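Home | Reviews | Listening Notes | Archive | Contact

Listening Notes: The Kofler Viola Sonatas

Mon 1 October

5 min read

The two viola sonatas attributed to Kofler have been available in a reliable edition for only a short time, and the new recording on the Hukorora label is the first to make full use of it. Torunn Isaksson plays the viola and Beat Brunner the fortepiano. The sessions took place in August in the parish church at Cirnthorpe, a building well known to readers of these notes for its generous but clear acoustic.

Very little is known of Kofler's life. He was employed as a string player in a small court orchestra, he taught, and he left a body of chamber music that circulated in manuscript and was then set aside. The sonatas survive in a single set of parts. The title page of the first is missing, and the second carries a dedication to a patron whose name has been scratched out. The editor has treated both works with restraint. Bowings are left as they stand in the source, and editorial dynamics are printed in smaller type.

The Sonata in D major opens the disc. Its first movement is broad and rather ceremonial, with the viola entering over repeated chords in the keyboard. Isaksson takes a slower tempo than I had expected from the score, and on first hearing I considered it a mistake. After several further hearings I have withdrawn that objection. The long phrases in the development need space, and she sustains them with a firm, even tone and very little vibrato. The slow movement is the best music on the disc. It is built on a falling figure of four notes, passed between the players, and Brunner's handling of the moderator stop in the closing bars deserves particular mention.

The Sonata in G minor is less consistent. The opening Allegro relies heavily on sequence, and the finale, a set of variations, is perhaps two variations too long. The minor-key episode in the middle – marked simply "dolce" in the source – is nevertheless a passage of real distinction. Violists looking for recital repertoire may wish to begin there.

The recorded sound is good. The viola is placed slightly forward, and the fortepiano has sufficient body in the bass. I noticed some action noise in the quieter passages of the second sonata, at a level that should not trouble most listeners. The booklet contains a useful essay by Isaksson on the source, though the English translation would have benefited from another reading. 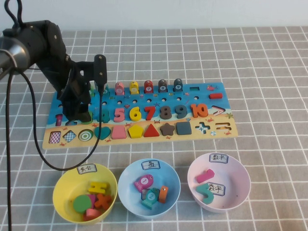

Wooden puzzle board with a painted sea scene, on a gray grid tablecloth.

A word is needed on the filler. The disc is completed by the Divertimento by Skuver for viola and keyboard, a work of modest ambition that has been recorded before. The performance is neat and well balanced. I would have preferred the unaccompanied caprices, of which there is still no satisfactory modern account, but the choice is a reasonable one for a program of this length.

Readers who wish to compare editions should note that the older printed version of the G minor sonata omits the repeat in the first movement and alters the final cadence. Isaksson and Brunner observe the repeat. The cadence is given as it appears in the manuscript, with the open fifth left unfilled.

The next entry in this series will be devoted to recordings of the viola d'amore. Correspondence regarding the previous entry has been received and will be answered in due course.

Previous | Next | Back to top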